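Journal > Studio diary > June
June. By Vikas Dwivedi

Morning

The phone went at ten past six. It was my old teacher's daughter, ringing from the hospital car park in Drurnatent. He died a little after four. She said he had been asleep since dinner and didn't wake up. She had a list of people to call and I was third, so I kept it short and asked what needed doing. She said could I write something, and could I find out what was happening with the Bikonari.

I said yes to both. Then I had a shower and made tea and sat at the kitchen table until it got light.

He was on the council for two terms and people in town knew him mainly for that, for the argument over the swimming pool and the one about the bus shelter. I knew him as the man who taught me to carve. I was nineteen and had come to Drurnatent to pick fruit, and he ran a class in the back room of the Saludo on winter nights. It cost a gold coin. He gave me a mallet that was too heavy and a piece of limestone that was too soft, and told me to make a flat surface. It took me most of June. He ran his palm over it when I'd finished and said it would do, and turned it over, and told me to do the other side.

I wrote that down this morning for the notice and then took it out. It is more about me than him.

Rang Skurnovent when they opened at eight. They have had the Bikonari in the foundry yard since last spring, waiting on the base. It was his last big piece, the three women with the baskets, and the council bought it before he got sick. The foreman had already heard. He said the bronze is finished apart from the wax, and the base is cut but nobody has signed off on the height. The drawing says 40 centimetres. Somebody at the shire wants it higher so kids don't climb on it. The old man wanted kids to climb on it and said so in writing, and the foreman still has the letter. I asked him to scan it and send it to me. He said he would take a photo with his phone, as the scanner was packed up.

The job number is 3018. Writing it here because I have lost it twice.

Drove out before lunch. Fog as far as the highway turnoff, then clear. Stopped for diesel and a pie. The radio had the news at eleven and he was on it, second last item before the weather. They said he was a former councillor and "local artist", and they got the name of the class wrong. I suppose somebody will ring them.

The house was full when I got there. His daughter had put the trestle up in the hall and there were already four casseroles on it. I moved the ute so the priest could get in. We talked about the service. He didn't want a long one. He told her no more than two speakers, and no slides. She wants the current shire president to be one of the two, out of courtesy, though he voted against nearly everything her father put up. I said it was her decision. She asked if I would be the other and I said yes before I had thought about it.

She also asked whether he had ever told me what he wanted done with the tools. He had, several times, and never the same thing. Once it was a museum. Once it was me. The last time I visited he said to give them to whoever turned up to the class. I told her all three. She laughed for a bit and went outside.
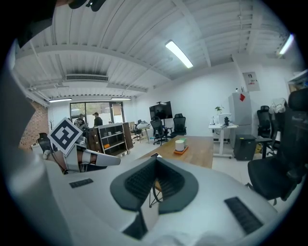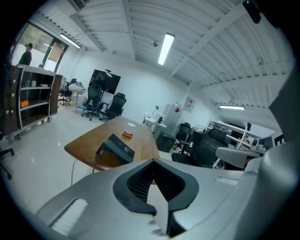
Afternoon

Went through the shed with her brother. It is a big shed and he never threw out an offcut. We didn't try to sort it, only worked out what was finished and what wasn't. The finished things we put on the left along the wall. A pair of owls, the head of his mother, a sundial with no pointer, a trough that I think was for the school. The rest stayed where it was. Her brother would like it cleared by spring so they can rent the place out. I said it would want a truck with a crane for the marble, and he said he knew a bloke.

I found the order of service for the opening of the Saludo in a biscuit tin, along with a lot of drill bits. He'd done a drawing on the back for the door handles. They are still on the doors. I have opened those doors every winter and never knew they were his.

Sat in the ute and wrote the notice. The paper wants 200 words and I had more than double that. Cut the pool. Cut the bus shelter. Kept the years on council, the class, the war memorial repairs, and the Bikonari. Kept his wife's name, who died before I met him. I had him down as self-taught and his daughter corrected me. He did three years with a mason as a boy, unpaid, and hated it. That went in, without the hating.

She read it through twice and changed "passed away" to "died". She said he would have crossed it out himself.

Sent it off at twenty to four. The woman at the paper wrote back that it would run with a photograph if we had one. There was a decent one on the fridge, him with his sleeves rolled and stone dust all over his glasses, so I took it off and we did a copy on the library machine. Colour was forty cents extra.

Evening

Home by seven. Letter came through from the foundry. It is one page, in capitals, the way he wrote everything. He says the low base is deliberate, that the women are meant to be at the height of people coming out of the supermarket, and that he would rather have it polished by shoes than have it looked at. He signed it and then added a line asking for his good clamp back.

Forwarded it to the shire with a polite note. The planning desk closes at five, so no answer tonight. I left the clamp line in.

Rang the foreman to ask about the clamp. He has it. He'll bring it to the service.

To do: suit to the cleaners. Ask the Saludo for the hall and the urn. Ring the two from the Thursday class who don't have email. Work out what I am going to say, and keep it under five minutes. Find out if the shire president is actually coming. Return the casserole dish that ended up in my ute, blue lid, no name on it.

Didn't do any carving today. Swept the bench and oiled the heavy mallet, which I still have, and put it back on its hook. Bed at ten.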